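Subject: Re: [home-machines] Can any of them do the washing up yet?
From: Roman Chmielewska
To: home-machines list
Date: 8 Apr 2021

Ankit Bansal wrote:

> My mother is 2 years from retiring and she asks me every July, when I visit,
> if she can buy a machine that clears the table. Not a dishwasher, she has one.
> She means the part between the table and the dishwasher. I told her to wait.
> Am I still right to tell her this? I see many films of arms doing it, but
> always speeded up, and always the same bowl.

Dear Ankit, dear all,

I think you are right, and I would tell her to wait some more. But I want to be fair to the machines, so let me say what I know from our own work at Honero, where we have tried kitchen chores with arms since last summer.

Picking up is the part that people think is difficult, and for a plain cup standing by itself it is now quite easy. The trouble begins with the small decisions. Is the cup the right way up? Should I take it by the sides or by the rim? If it stands on its mouth, then I must turn it before anything can be put in it, and to turn it I must often put it down and take it again from another side. A person does this with the fingers of one hand and does not notice. A gripper with two fingers can open and close, and all the rest must come from the arm.

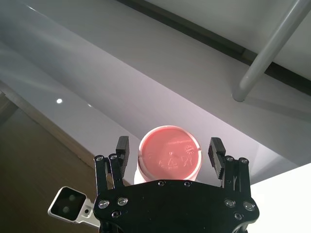 The other thing is how hard to press. A thin plastic cup gives way when you squeeze it, and a heavy mug slips if you squeeze it the same. We began with one force for everything, which was a mistake, and I spent two weeks on it that I would like to have back. Now we close slowly and stop early, and it is better, but it makes the work slow also. Our last long test was 300 tries of taking one cup and putting it upright in a given place. In 185 of them it went well without any help. My colleagues in Hornham have a nicer number, 95 in each hundred, but they use one kind of cup and always put it on the same mark. I do not say this against them. It is only a different question.

With two arms you can pass the cup from one to the other, and then the turning becomes simpler, at least on paper. In practice you have two arms that want to be in the same small space, and each hides the cup from the other's camera at the moment when you most want to see it. We have tried to let the second arm wait further away and come in late. This helps. It also means that one cup takes longer than my daughter needs for the whole table (she is seven, and she complains during all of it). 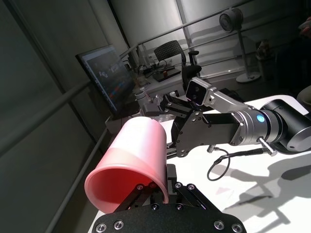

Prajapati disagrees with me on the two arms and asked me to put it in this mail. One arm and a simple fixed stand would do the same turning, Prajapati says, for half the money and with much less to go wrong, and a family would rather have a stand on the worktop than a second arm over it. I have no good answer to this yet. The stand must be washed too, but that is a weak answer.

About the films: please look for two things. First, if there is a clock in the room, look at it. Second, see what is on the table which the machine does not touch. A real table after dinner has forks under napkins, and half a glass of juice, and somebody's phone. I have not seen a film where the arm meets the half glass of juice.

For shops and factories I am more hopeful. There the cups are all the same and somebody is paid to put them in a row - the Clotberg people told me they would be happy with a machine that only stacks. For your mother I would say to keep the dishwasher and ask me again next July.

If anybody on the list has tried soft finger pads on wet dishes, please write which material you used and how long it lasted. Ours go smooth too quickly.

With kind regards,
Roman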